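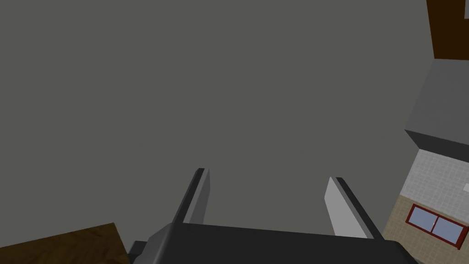

Notebook > Sim kitchen > Wrist view

Entries | Runs | Configs | Plots | People

Saturday -- Regula Hämmerli

Reran the wrist-only policy on the Zastomby kitchens with the new wall and window randomization turned on. Theerawat's worry from last week was that the encoder reads camera tilt off the background and the policy leans on that when it should be using joint state. Frames with the fingers open and nothing between them are the useful ones for checking, as the only cues left are out at the sides: the red window frame and the small tile grid on the right, a bit of wood grain low on the left. The big gray area gives it nothing. I pulled 1,124 open-gripper frames from the Aler split and trained a linear probe for wrist roll on the frozen features.

Probe works well with the edges left in. Masked the outer columns on both sides and it got much worse, so Theerawat is probably right. Masking the fingers made almost no difference. I had expected some change there from the shading on the pads, but no.

Then trained the policy again with joint state dropped out at random, 4 seeds, same schedule as before. Two of them diverged early and I killed them. The other two reach the counter fine but overshoot on the approach to the upper cabinets. Same overshoot Damian saw with the Faleo checkpoint, so I don't want to blame dropout yet.

Config note: the randomizer was swapping wall tiles but leaving the window frame red in every kitchen. Key was misspelled in the yaml. Fixed now, but all runs before today have the red frame -- don't compare across.

To do:
- repeat probe with frame color varied
- ask Gertraud for the unrotated wrist mount, same start poses
- 7 more seeds if the Ruppert nodes are free overnight
- move the masked frames out of my scratch folder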